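From: Ashley Gosling
Date: 2020-04-25
Subject: Re: Translating the Hundstead minutes

> Does anyone still have the old society minutes on paper? I only have
> the scans from May onwards and page 8 is missing.

I have the paper set and page 8 is in it. It covers the move from Messina and the vote on the reprint of 300 copies. I'll type it up this week and send it to the list as plain text.
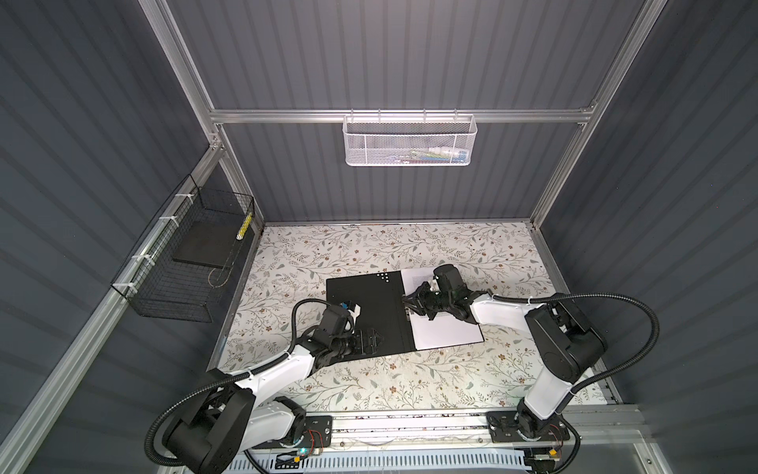
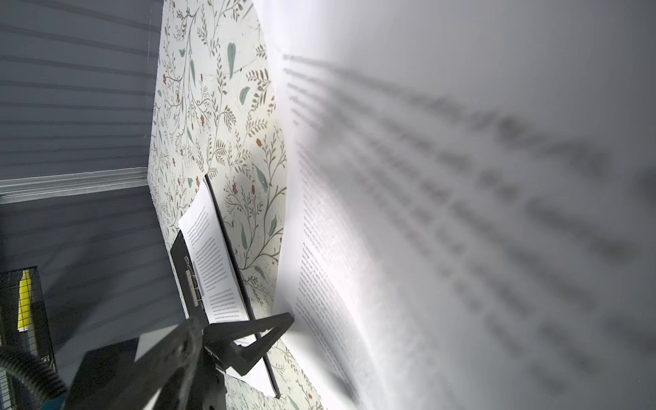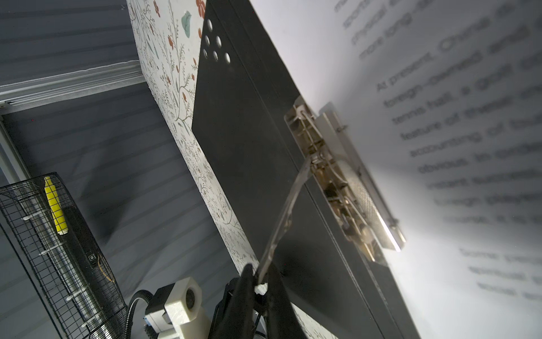

Last one: lever-arch binder, open.

On the translation, I would leave place names as they stand and keep "Hirkora" with a k throughout. The earlier version changes spelling at least twice and the index no longer matches. The whole text comes to 3,000 words, so five of us could split it easily. I'll take the first part. Please reply on the list if you want one of the others.

Ashley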